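Flalletti abre la convocatoria de ayudas para familias con un hijo en el hospital

Nota de prensa — para publicación inmediata

La asociación Flalletti pone en marcha una nueva línea de ayudas para familias que tienen a un menor ingresado lejos de casa. Alojamiento, transporte y comidas. Plazo abierto ya, hasta agotar fondos.

La iniciativa se llama Sistau y cuenta con el apoyo de la empresa de transportes Koskela, que asume los desplazamientos entre el domicilio y el hospital. Cada familia aceptada recibe 400 euros al mes, durante un máximo de cinco meses. Sin justificar ticket por ticket. Basta un informe de ingreso y una declaración de gastos al final.

En esta primera fase, 30 plazas. Se dará prioridad a familias monoparentales, a las que vivan fuera de la provincia del hospital y a las que tengan más hijos a cargo. También pueden pedirla abuelos o tutores que acompañen al menor, siempre que figuren como cuidadores en el informe.

Qué cubre la ayuda

Alojamiento: pensión, habitación o piso compartido cerca del centro médico. Flalletti mantiene además dos pisos propios, con cocina y lavadora, para estancias cortas. Se asignan aparte, por orden de llegada.

Transporte: viajes de ida y vuelta con Koskela, previa reserva. Los hermanos menores viajan gratis. Para sillas de ruedas hay que avisar al hacer la reserva, sin falta.

Comidas: vales para la cafetería del hospital o compra en supermercado, a elegir. La familia puede cambiar de opcion una vez al mes.

Quedan fuera los tratamientos médicos, las multas y las deudas anteriores al ingreso. Esto último ha dado lugar a dudas en otras convocatorias, de ahí la aclaración.

Cómo se pide

Formulario en la web de Flalletti o en papel, en la propia sede. Documentación: DNI o permiso de residencia del solicitante, informe de ingreso con fecha y certificado de empadronamiento. Si falta algo se puede entregar después — la solicitud no se rechaza por eso, queda en espera. Respuesta por teléfono o correo, lo que prefiera la familia.

Las trabajadoras sociales de los hospitales pueden presentar la solicitud en nombre de los padres, con una autorización firmada. Quien ya recibiera apoyo de Flalletti el año pasado puede volver a pedirlo, sin penalización.

Donaciones

Sistau se financia con cuotas de socios y con donativos. Se puede colaborar con una aportación única o mensual, en la web, o llamando a la asociación. Las empresas interesadas tienen un formulario propio. La tienda Bruten se suma con una hucha en caja hasta julio, y todo lo recaudado irá al fondo de transporte. 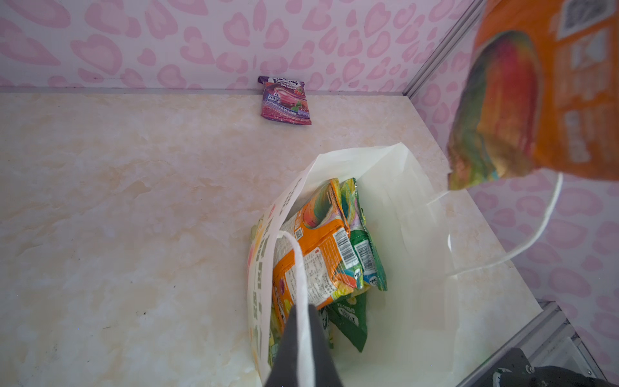
Zaragoza, 24 de marzo de 2026 — Flalletti recuerda que la convocatoria es compatible con otras ayudas publicas y privadas, salvo que estas indiquen lo contrario. Conviene mirar las bases de cada una antes de firmar nada.

Las bases completas están disponibles en la web y en la sede. Los medios que quieran material adicional o una entrevista con el equipo de Sistau pueden escribir al departamento de prensa desde el formulario de contacto. Se ruega no publicar nombres ni fotos de los menores ingresados.

Contacto: Prensa Flalletti, Zaragoza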